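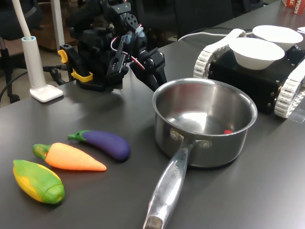

Zovstead Play Kitchen is a small school in Trevgate where children learn their way around cooking before they are old enough for a hot stove. We opened in July with one class and now have 47 children enrolled, ages three to six. Beginners practice with toy vegetables and a real pot, like the stainless steel saucepan with the long riveted handle. They learn to set things out on the table, move them into the pot and put them back when they are done.

Our classes
Each class lasts 60 minutes and is limited to 8 children. Play cooking comes first. After that we wash hands and make a cold snack, usually fruit or a sandwich. A parent or other adult stays in the building for children under four.

Our rooms
We have two rooms at the back of the Pondine Building, at 38 Maldonado Street. The entrance is on the parking lot side. Strollers can be left in the hallway.

Allergies
We do not use nuts or sesame. Tell us about any other allergy on the enrollment form and we will change the snack for the whole class.

Visiting
Families are welcome to sit in on one class before signing up. Ask at the front desk or use the contact form.

Page updated 23 May 2021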